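Cuaderno de taller, febrero. Brazo y mesa de cocina

Entro a las 16:00. Ayer se quedó a medias la calibración de la cámara fija y hoy la he repetido entera antes de tocar nada más. El soporte de Prastus se había aflojado por la rótula y bajaba un poco cada vez que alguien cerraba la puerta del fondo. Le he puesto una arandela dentada y lo he apretado con la llave larga. Una hora después seguía en su sitio. Si alguien mueve el soporte, que lo apunte en la pizarra, por favor, que si no perdemos la tarde buscando el error en el código.

Valores nuevos guardados en la carpeta Skusska, con el nombre de siempre y una b al final. Los antiguos no los he borrado.

La velocidad del brazo la he dejado al 70 por ciento para los movimientos en vacío. Probé al 80 y la pinza llega igual de bien, pero la mesa vibra al frenar y las tazas colgadas se balancean. Al 70 no se nota. Para la aproximación final hay otro límite aparte, en el fichero de configuración, y ese no lo he cambiado.

El árbol de tazas es lo que más guerra da. La taza cuelga por el asa y la pinza tiene que entrar por el lado sin empujar el poste. He subido el punto de aproximación y ahora baja recto en el último tramo. 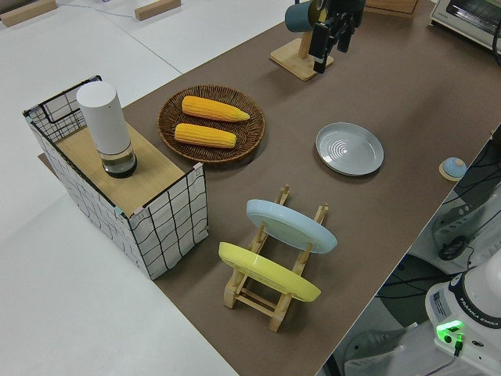

Con la taza verde azulada hice varias pasadas seguidas. En las primeras el dedo rozaba el borde y la giraba sobre el gancho. Corregí el ángulo de la muñeca a mano, guardé la postura y repetí. Mejor, aunque al cerrar todavía tira un poco hacia el poste. Sospecho que el centro de la herramienta está mal medido desde que cambiamos los dedos. Hay que volver a medirlo con el calibre y no fiarse del dibujo.

El escurridor de madera está bien donde está. Los platos de canto se sujetan y el brazo pasa por encima sin tocarlos, siempre que la postura de reposo sea la alta. Con la baja no me atrevo. El plato gris lo quiero usar para la prueba siguiente, coger la mazorca de la bandeja de mimbre y dejarla encima, pero eso será cuando la taza salga bien.

Registro del controlador: la sesión se paró en el ciclo 2.071. El contador tenía el aviso puesto en 2.000 y no saltó, así que el aviso no funciona o está leyendo otra variable. Lo miro con calma mañana. El paro fue por límite de fuerza, sin golpe, y se rearmó a la primera.

Cables: siguen por el suelo junto a la base. La canaleta de Doležal que compramos es estrecha para el mazo entero y no cierra con la tapa. O la cambiamos por la siguiente medida o pasamos la alimentación por un lado y la red por otro. Yo prefiero lo segundo. La regleta también habría que subirla del suelo.

Pendiente:
Medir el centro de la herramienta.
Revisar el aviso del contador.
Pedir a Oseck las almohadillas de goma para los dedos, las de ahora están gastadas por la punta.
Marcar con cinta la posición del árbol de tazas sobre el tapete marrón.
Pasar a limpio las posturas guardadas, hay dos con el mismo nombre.

Cierro a las 20:30 con los frenos echados.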